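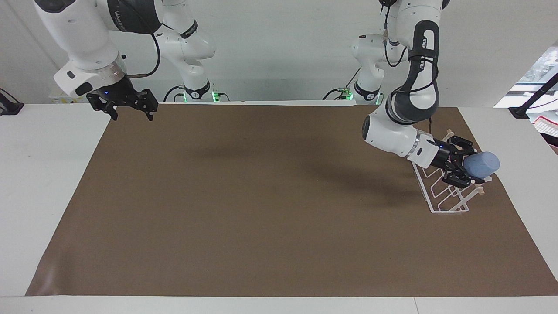 May is when I oil everything in my kitchen that is made of wood – the cutting boards, the spoons, the salad bowl, even the handle of the old bread knife. It's a messy job and I love it. I do it at the kitchen table, and the first step is protecting the table. A big plain brown cover laid flat on a white tabletop is the kind of thing I mean: large enough that you can push a board around without dripping over the side, with some white left showing at the edges so you notice a spill before your sleeve does. I used to use newspaper and ended up with last week's headlines on my maple board, backward. Never again!

Before any oil comes out, the wood has to be clean and really dry. I wash my boards with dish soap and hot water, same as a plate, and then stand them on edge overnight. If you lay a wet board flat, the underside stays damp and the whole thing cups on you. I have one that rocks like a boat because of this, and I still use it for garlic (it's a good garlic board, it just wobbles).

For smells, sprinkle coarse salt over the board and rub it in with half a lemon, cut side down. Leave it for a few minutes, scrape off the gray slush and rinse. It works on onion and does pretty well on fish. Beet stains just need time. I've tried baking soda, I've tried vinegar, and mostly what I've got is a slightly lighter pink.

If the surface feels fuzzy, sand it. I start with 100 grit for the knife marks and then go finer until it feels nice under my palm. Always go with the grain. Wipe the dust off with a barely damp rag, let it dry again, and then feel it – if the fuzz came back, do one more light pass with the fine paper. Spoons are easier if you wrap the paper around your thumb for the bowl part.

Now the oil. I buy the Wamard food-safe mineral oil, the big bottle, from Hajdu Hardware over in Talevico. Their shelf tag is 2858, and I know that by heart because the shelves get moved every spring and I have to ask at the counter. Any plain food-grade mineral oil will do. Please don't use olive oil or whatever is next to the stove. It goes sticky and then it goes rancid, and you will smell it every time you slice an apple.

Pour a little puddle in the middle of the board and spread it with a folded piece of old T-shirt. Do the edges and especially the end grain, which drinks it up like crazy. Flip it and do the other side too, even if you never cut on that side. Then walk away. I leave mine until after supper, wipe off whatever is still sitting on top, and give the thirsty ones a second coat.
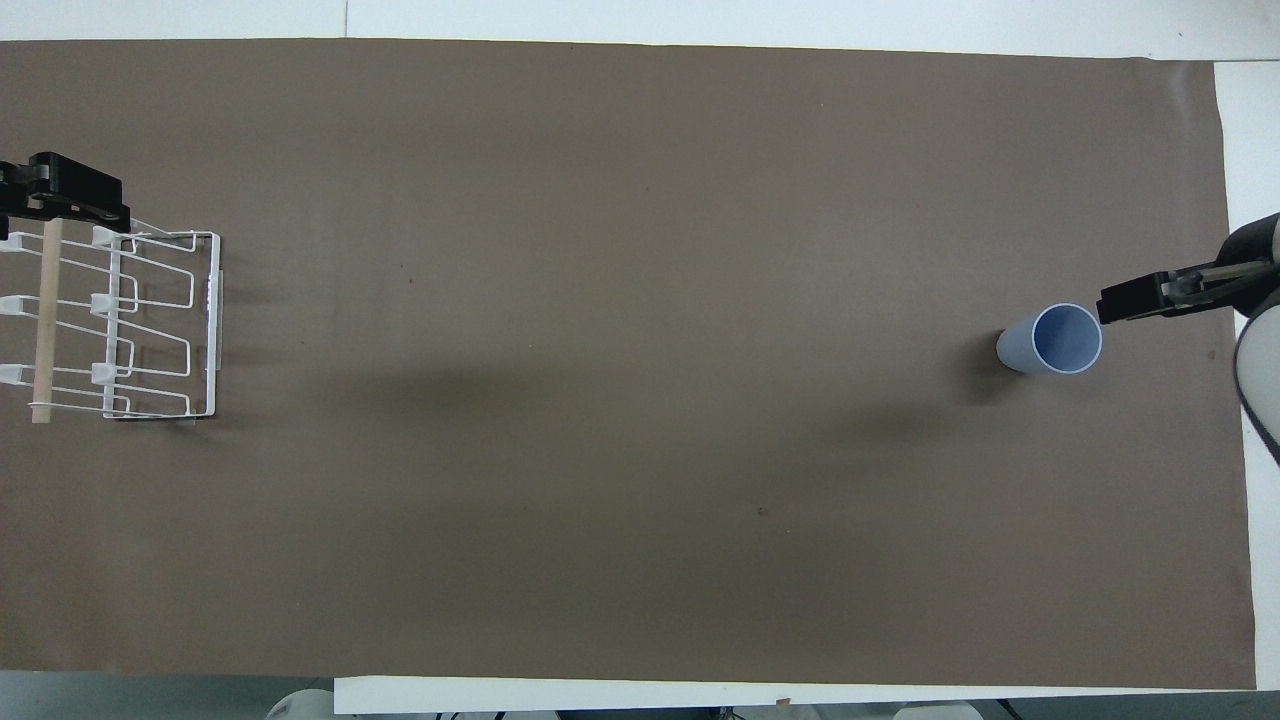
Spoons I do differently. I stand them handle up in a tall jar with a few inches of warm oil in the bottom, and let them soak while I get on with the boards. I warm the oil by setting the jar in a bowl of hot tap water. I checked mine with the candy thermometer once and the tap runs to 106 degrees, plenty for this. Don't put oil in the microwave. After an hour or so, pull the spoons out, turn them over and do the handle ends by hand.

The finishing step is optional, but I always do it – board wax. Mine is Flavanex, which comes in a flat tin that is a pain to open with oily fingers, so crack the lid before you start. Rub on a thin layer, let it haze over and buff it with a clean cloth. Water beads up on it beautifully for the first couple of weeks.

Things I've learned the hard way: wear an apron, because oil on jeans is forever. Keep the dog out. Put the rings and the watch in a saucer before you begin. And if you've used linseed or any other oil that dries, spread the rags out flat outdoors until they're stiff before throwing them away, since a balled-up pile can heat up and catch fire by itself. Mineral oil rags don't do that, but I hang mine up anyway and use them on squeaky hinges.

A board that gets used daily wants oil once a month. The fancy one that only comes out for cheese can go 2 or 3 times as long. Drip some water on it if you're not sure. When it soaks in and leaves a dark spot, get the bottle out.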